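Open day at the Plodamholm ceramics works, 30 May 2026

My wife found the announcement in the local paper, and we decided the same evening to go. The works at Plodamholm opens its doors to visitors only one time in the year, and I have lived in this region for 4 years without seeing it from inside. We took the early bus from Fumwood, which stops directly at the gate.

At the entrance we received a paper map and a sticker in one of three colors. Our color was green and it meant the group of half past ten. I recommend the early groups. When we came out after lunch, the line was already as long as the parking lot.

The tour begins in the clay store. The clay arrives in big bags from two different pits and it is mixed with water in a tank that holds 400 liters. Our guide let everybody put a hand in a bucket of the mixture. It feels like cold yogurt. The children liked this part the most, and their parents a little less.

After that we came to the casting room. The plaster molds stand on long shelves, and each one has a number written by hand. The guide explained that a mold gives around 50 good pieces before the edges become soft, and then it goes to the garbage. I asked if they can repair it. She said that they tried this in the past, but the pieces came out with a line on the side.

The kilns were the reason I wanted to come. There are two, the older one made by the firm Abbasi and the newer one by Tralletti, and the workers clearly have a favorite. The old kiln is slow and needs a whole night to cool, but they say that the white glaze looks deeper from it. We saw two plates side by side, one from each kiln. My wife saw the difference immediately. I needed more time, and I am still not completely sure.

In the glazing room it was not allowed to touch anything, because a fingerprint on the dry glaze stays there after the firing. The glaze recipes are kept in a metal cabinet with small drawers, and the newest test has the number 1024. I would have liked to stay longer here, but the next group was waiting behind us.

The cafeteria was open for visitors. The soup was good and the coffee was weak. We ate at a long table with a family who comes every year — they told us to go to the shop before the tour next time, as the seconds with small mistakes are sold out by noon. They were right. I wanted a set of bowls and only saucers were left, so I bought two saucers.

Some practical information for those who want to go in the next year. The entrance is free, but the workshop for painting a tile costs a small amount and you must sign up at the gate. Wear closed shoes. The stairs to the upper floor are steep, and there is an elevator at the back if you ask for it. The last bus to Fumwood leaves at ten past five from the other side of the road.
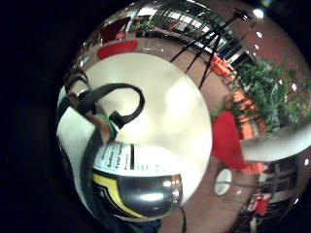 Reflections in a polished sphere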